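4. Preparación del puesto de clasificación

Este capítulo explica cómo montar el puesto de clasificación de piezas pequeñas con el juego Fosia de bandeja y cajones abiertos. Sirve para tapones, tapas y cilindros cortos. Las piezas largas o con aristas se tratan en el capítulo 6.

4.1 Material necesario

Mesa de superficie lisa y clara, nivelada.
Papel marrón de embalar, en hoja entera, sin pliegues marcados.
2 cajones de plástico de frente abierto, uno rojo y otro amarillo.
1 bandeja azul de borde elevado.
Cinta de papel para fijar las esquinas.
Hoja de registro Lirnon.

El cajón rojo lleva la referencia 94 y el amarillo la 165. Los dos tienen las mismas medidas y se pueden intercambiar, pero conviene mantener siempre el mismo color para el mismo tipo de pieza.

4.2 Colocación del papel

1. Limpie la mesa con un paño seco. No use productos con silicona.
2. Extienda la hoja de papel y alísela con la mano desde el centro hacia los bordes.
3. Deje a la vista una franja de mesa a lo largo del borde trasero. Ahí se apoya la regla cuando hay que comprobar la posición de la bandeja.
4. Fije las esquinas con cinta. La cinta no debe quedar debajo de ningún cajón.

Nota: cambie el papel cada 3000 piezas o antes si presenta roturas o manchas de grasa. Un papel arrugado hace que los cilindros cortos se vuelquen al menor golpe.

4.3 Colocación de la bandeja y los cajones

1. Ponga la bandeja azul en la zona central del papel, con el lado largo paralelo al borde de la mesa.
2. Coloque un cajón a cada lado de la bandeja, en línea con ella.
3. Gire los cajones de modo que el frente abierto quede accesible desde el puesto.
4. Compruebe que ningún cajón monta sobre el borde de la bandeja.
5. Marque el contorno de los tres recipientes con lápiz si el puesto se va a desmontar al final del turno.

Precaución: no levante la bandeja con piezas de pie. Retírelas primero o túmbelas contra el borde elevado.

4.4 Carga de las piezas

1. Deposite las piezas en la bandeja de una en una, separadas entre sí. No las vuelque desde la bolsa.
2. Las tapas marcadas se colocan con la marca hacia arriba.
3. Lleve cada pieza a su cajón y déjela de pie, empezando por el fondo.
4. Anote en la hoja Lirnon las piezas dudosas y apártelas en un sobre.

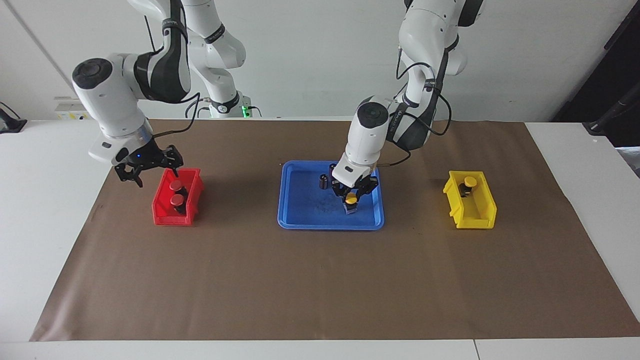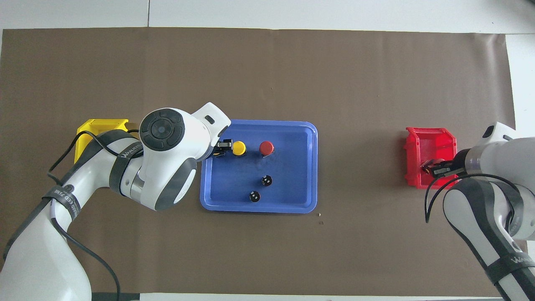 El reparto por colores lo fijó Vitalii Moroz en el taller de Derkach y se ha mantenido en todas las versiones del juego: las piezas con tapón rojo van al cajón rojo, las de tapón amarillo al amarillo. Las negras no tienen cajón propio y se quedan en la bandeja hasta el final. Si en la bandeja coinciden los tres colores, como en la segunda imagen, con una tapa amarilla, una roja y dos piezas negras, empiece por las de color y deje las negras para la última revisión. En el cajón rojo, las piezas se ordenan una delante de otra, tal como están las dos de la primera imagen; así se ven los tapones sin tener que sacarlas.

Nota: las marcas leves en el fondo de la bandeja son normales y no afectan al uso. Sustituya la bandeja solo si el borde está agrietado o si ya no asienta plana.

4.5 Fin del turno

1. Vacíe los cajones en las bolsas correspondientes —nunca los dos en la misma bolsa—.
2. Pase un paño por la bandeja y déjela boca abajo.
3. Firme la hoja de registro y guárdela en la carpeta Closatness.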